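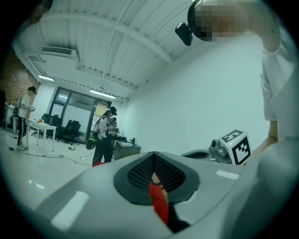 Marker cube and gripper, with three of us in the room.

Notes from the September catch-up, written up by me (Leonora)
There: Volker, Ok-hee, Busisiwe, me. Gerardo sent apologies.

1. Cube tracking. Volker went through the new numbers and I was really pleased! We now have 3,373 clips, and the cube's position came out usable in almost 70 per cent of them - far better than the old method (which I never liked much).

2. Fast turns. Still our weak spot. Ok-hee thinks we smooth too heavily, Volker doesn't, and we went round on that for a good while. Ok-hee will rerun 100 clips with smoothing off.

3. Write-up. Busisiwe has the methods section and wants comments by 7 pm tomorrow. Gerardo to check the Niko figures.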